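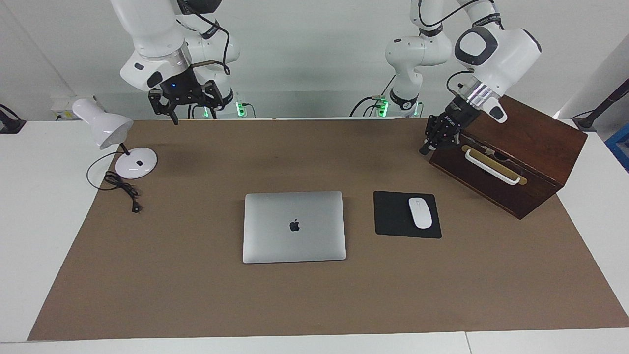 Fig. 2. Desk items on the brown mat, laptop closed.

Section 6: Laying Out a Desk

The Dusley desk plan assumes you own less than you do. Clear everything off first, including the mug you are still fond of.

1. Lay the mat flat. Corners that curl will go on curling until something heavy sits on them.
2. Put the lamp toward the back, shade tilted down. Plug in the cord last.
3. Set the laptop near the center of the mat, lid closed.
4. Place the wooden box to one side. Pens go in it. So, by June, will everything else.

Note: Leave the lamp cord coiled until step 6. It will find your feet soon enough. 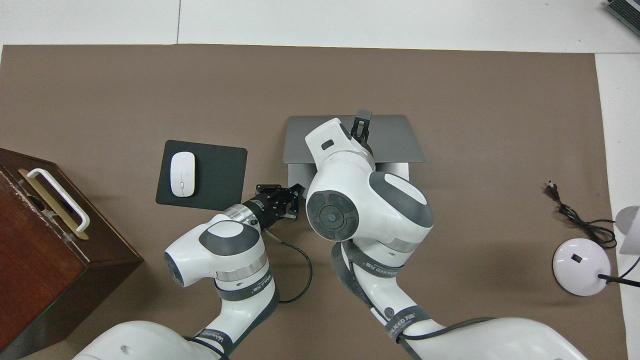
Mouse pads have a way of drifting. Pick a side of the laptop and stay loyal to it – left-handers may swap the whole arrangement, and should. Keep the mouse on one half of the pad, as it is with the white one on the charcoal pad, and you have the other half to move into.

5. Open the laptop. Check that the lid clears the lamp.
6. Plug in the lamp and switch it on at the base.

CAUTION: Do not stand drinks on the box. Kumaresan Rajan did, and now owns 30 coasters.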